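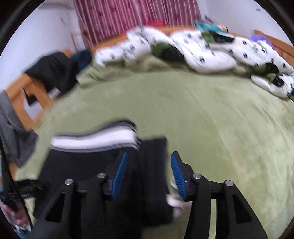

Wie lange muss Klarlack auf einem lackierten Helm oder Gitarrenkorpus durchhärten, bevor poliert wird?
Bei 2K-Klarlack und normaler Raumtemperatur mindestens 7 Tage. Staubtrocken ist die Fläche deutlich früher, aber unter der Oberfläche verdunstet noch Lösemittel. Wer zu früh poliert, sieht die Schleifriefen nach einigen Wochen wieder, weil der Lack nachfällt.

Anschleifen der Altlackierung
Vorher mit Silikonentferner reinigen, zwei Tücher verwenden: eines zum Auftragen, eines zum Abnehmen. Danach Schleifvlies grau oder P600 nass. Kanten und Sicken von Hand, ohne Klotz. Auf Helmschalen keine Abbeizer und keine aggressiven Verdünner einsetzen, Polycarbonat reißt davon. Im Zweifel gilt die Angabe des Helmherstellers, auch zur Frage, ob überhaupt überlackiert werden darf.

Abkleben
Konturenband aus PVC für Rundungen, Papierband nur als Anschluss zum Abdeckpapier. Band nicht ziehen, sondern legen. Gedehntes Band kriecht zurück und öffnet die Kante. Abziehen, solange der Basislack matt, aber noch nicht spröde ist, in flachem Winkel nach hinten.

Verdünnung und Druck
Für feine Linien mit der 0,2-mm-Düse dünner einstellen und den Druck senken. Sprenkel am Linienanfang deuten auf zu dicke Farbe oder eine verbogene Nadelspitze. Probestriche immer auf lackiertem Blech machen – Papier saugt und täuscht.

Pistole reinigen
Zwischen zwei Farbtönen genügt Durchspülen. Am Ende des Arbeitstags Nadel nach hinten herausziehen, Düse abschrauben, Düsensitz mit weicher Bürste auswischen. Nadeldichtung nicht in Verdünnung einlegen, sofern sie nicht aus PTFE ist. Gewinde trocken montieren, auf die Nadel ein Tropfen silikonfreies Öl.

Endschliff und Politur
P1500, dann P2000, dann P3000, jeweils nass mit einem Spritzer Spülmittel. Zwischen den Stufen abspülen und die Schleifrichtung um 90 Grad wechseln. Maschine auf rund 700 Umdrehungen anfahren, erst danach steigern. An Kanten mit der Hand arbeiten, dort ist die Schichtdicke am geringsten.

Reste
Angemischter 2K-Lack bleibt offen im Becher stehen, bis er fest ist – den Deckel nicht schließen. Flüssige Reste gehören zur Schadstoffsammlung.

Zusammengestellt von Hauke Brandes, Stand Mai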